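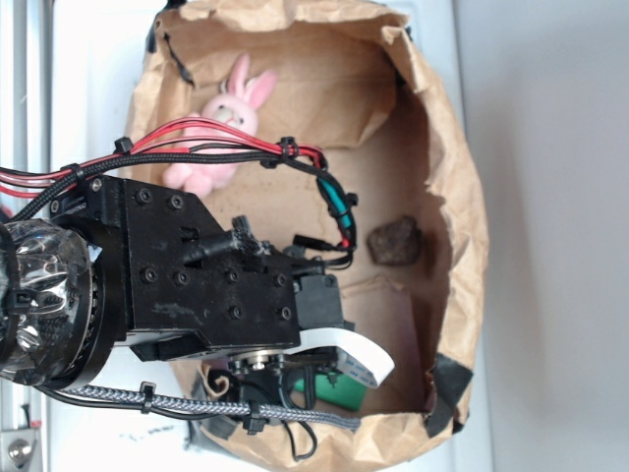 Paper Bags Are a Poor Way to Clear a Child's Room, Says Urrutia, and So Are Most of the Boxes Sold to Replace Them

Household storage group questions the "one bag a day" tidying craze and publishes results from its own spring trial

March – Urrutia, the household storage and packing group, today released the findings of a home trial into one of the most repeated pieces of tidying advice of the past year: hand a child a brown paper grocery bag, ask for it back full, and call the room clean.

The trial followed 53 households for 12 weeks. Each was asked to use open paper bags to gather up the stray contents of bedrooms, playrooms and hallways. The results do not support the claims made for the method, and in some places they point the other way.

"We were told by a great many people that this would work," the company said in a statement. "We sell storage, so we have an interest in saying it doesn't, and readers should keep that in mind. But we also expected to find more in its favor than we did."

What the bags held

Participants kept a written list of whatever went in. By the end of the trial Urrutia had 315 lists, and very few of them described a bag containing only one kind of thing. Soft toys went in with stones from the yard. Plush rabbits shared space with batteries, crayons, bottle tops and half a puzzle. Rocks turned up on the lists so often that the company added a separate line for them.

Supporters of the method say the mixing is harmless, as everything is sorted later. The trial suggests that "later" deserves a closer look. Most of the families who filled a bag in the first week still had it, unsorted, at the end of the fourth. Several had started a second bag and put it in front of the first.

Urrutia does not accept the argument that an unsorted bag is still an improvement on an untidy floor. A plush bunny on the floor can be found at bedtime. The same bunny in one of six identical brown bags in a closet can't be, at least not quickly, and parents in the trial reported tipping bags out to look for a single toy. The contents then had to be picked up again. By the company's reckoning some toys were "tidied" in this way nearly every evening.

Heavy things and soft things

The company also looked at how well paper bags stand up to the job. Grocery bags are made to carry groceries a short distance, once. Used as toy boxes, they were opened, rummaged in, folded down, pushed under beds and pulled back out. The sides creased and slumped. A bag with a slumped side tends to tip toward it, and a good-sized rock does the rest.

Households that put heavy items in first and soft ones on top had fewer torn bottoms to report. They also had a harder time finding the rocks, a complaint that came almost entirely from the children.

Urrutia notes that no bag failed in a way that caused injury, and it would ask anyone quoting these findings not to suggest otherwise. A split paper bag is a nuisance.

What did help

Two things made a difference, and neither of them requires a purchase.

Setting the bag on a clear, hard surface such as a table or a counter, with the mouth wide open, led to faster sorting than leaving it upright on carpet. People could see in. Small items were noticed before they reached the bottom, and fewer were thrown away by mistake.

Emptying the bag the same day mattered more. Families who did this had little use for the bag by the third week, as they had got into the habit of carrying things straight to where they belonged. Urrutia concedes that this is a point in favor of the method, though a strange one, given that it amounts to giving the method up.

Washing was less clear. Some parents set soft toys aside for the laundry as they sorted and thought the bag had prompted them to do it. Others said they would have done it anyway. The trial wasn't set up to tell these groups apart and the company makes no claim about it.

On the alternatives

Readers may expect a storage company to end with a list of its own bins. The Atier range of open-top boxes, made by Urrutia, was tested in a smaller group under the same rules, and the company is publishing that result too. Atier boxes kept their shape and were easier to see into. They filled up with the same jumble at the same speed. One family owned both the small and the large size and used the large one to store the small one.

A version with dividers did better for a while. Children in the trial used the dividers as rooms for their animals, and the rocks were given rooms as well. Whether this counts as tidying was a matter of some disagreement among the people reading the lists.

The company has dropped the line "a place for everything in minutes" from Atier packaging. Boxes already in stores will carry the old wording until they are sold.

Limits of the trial

The households were recruited through Mimard, the home goods retailer, and were therefore people who already shop for storage. All of them knew what was being tested. Nothing was measured with instruments; the findings rest on written lists and on short phone calls, and tired parents are not always careful record keepers. The 12 weeks took in a school vacation, when there was more on the floor to begin with.

A second trial is planned for the fall with households that have bought no storage products in the past year. Urrutia will publish it whatever it shows.

Availability

A plain-language summary, with the list sheet used by families, can be requested by mail or picked up at Mimard stores from the end of March. It is free. The sheet may be copied for home or classroom use.

About Urrutia

Urrutia makes boxes, bins, shelf inserts and packing materials for the home, including the Atier range and Zarix drawer liners. Its products are sold through Mimard and independent hardware stores. Zarix liners were not part of the trial.

Press inquiries: Urrutia Press Office. Sample list sheets are available to reporters on request. Product samples will be sent only where a review is planned.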